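Support ticket 300-44
Station: Brerncombe, two-arm table
Opened by: Zübeyde Çınar
Category: Fault / gripper
Status: Waiting on customer
Opened: 2019-10-20

Original message

Hello everyone at Wanmont support, and thank you again for the patience you showed us in April when we couldn't get the arms to home. I'm sorry to be back with another one, and on a Sunday too, but I'd like to get it all written down while it's fresh.

The right gripper is letting go of things. It closes fine, it lifts fine, and then somewhere between the lift and the drop-off it relaxes, only a little, and whatever it was holding slides down or falls out altogether. The left one, same model and same age, hasn't misbehaved once. We're running the bag-packing task, where the left gripper goes to the edge of a laptop bag by the zipper and the right one brings a soft toy over to it. With the foam blocks we hardly notice anything. With the plush toys it happens again and again, and on Friday it let go of a book from a good height, which made me jump and is really why I'm writing. I had my hand on the table at the time (I know, I know) and I've told everybody here that hands stay off until this is sorted out.

The log shows this each time:

right_grip: hold effort below setpoint
right_grip: position drift, code 7
right_grip: hold resumed

There's no stop and no beep. The arm just carries on with its path as if it still had the thing, and that worries me more than the dropping does.

Things I've tried so far:
Restarted the controller, twice.
Wiped the finger pads with the cloth that came in the kit.
Ran the gripper calibration in Stutumell and saved it. It passed.
Swapped the toy for a different one, in case it was just a slippery toy. Same result.

I haven't opened anything up or touched the wiring. Please tell me what you'd like next, I'm happy to do it.

Warmly,
Zübeyde

Reply from Wanmont support

Hi Zübeyde,

No need to apologize, and thank you for such a full write-up, it saves us a round of questions. Please keep to your hands-off rule. I'd also ask you to stop using books or anything else with some weight to it in the right gripper for now. Soft toys and foam only, and at half speed.

Code 7 on its own means the fingers moved after the controller believed they'd settled. That can be a worn pad, a loose finger screw, a poor connection in the cable that runs along the arm, or a setting. Since calibration passed I'm leaning toward the cable or the setting, but let's not guess when we can look. Could you do the following, in this order?

1. Press the emergency stop, power down, and check the finger screws on the right gripper by hand. Don't tighten them yet, just tell us if any of them turn.
2. Look along the cable from the shoulder to the gripper for any place where it's pulled tight when the elbow is bent.
3. Power up, go to Stutumell, open the gripper page, and send us the hold effort for both sides.
4. Run the toy to the front edge of the bag, pause there for a full minute with everyone clear of the table, and write down whatever the log says.

As for the arm carrying on after a lost grip, you're right to be bothered by it. There's a "stop on lost grip" box on the same page. Please tell us if it's checked.

Second message from Zübeyde

Hello again! All done, and I think we may be getting somewhere.

Screws: none of them turn. Cable: I couldn't find a tight spot, though I'll admit there's a lot of cable and I may not know what I'm looking for. Hold effort: left is 44, right is 4. I read it three times and then had Sezer read it, because I thought my glasses were playing tricks on me. I suppose a 4 was typed once instead of twice when we set up the new profile – that would have been me. And no, the stop box was not checked on either side.

I haven't changed either setting, as I didn't want to muddle your investigation. The pause test is attached.

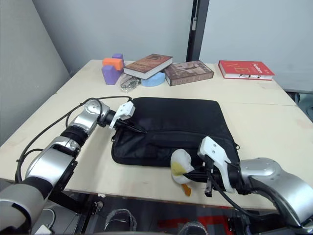 Attachment 1: Pause test, duck at the front edge of the bag, left gripper at the top edge.

During the minute the log gave me code 7 twice, each followed by "hold resumed". Shall I put the right side up to 44 and check the box?

Reply from Wanmont support

Yes please, both of those. Save the profile under a new name so we can compare the two, restart, and repeat the pause test before you go back to full speed. If code 7 shows up even once at 44, stop there and we'll send out a cable. I'm also passing a note to the Stutumell team that the page accepts a value that low without a warning.

I'll leave the ticket open until we hear from you.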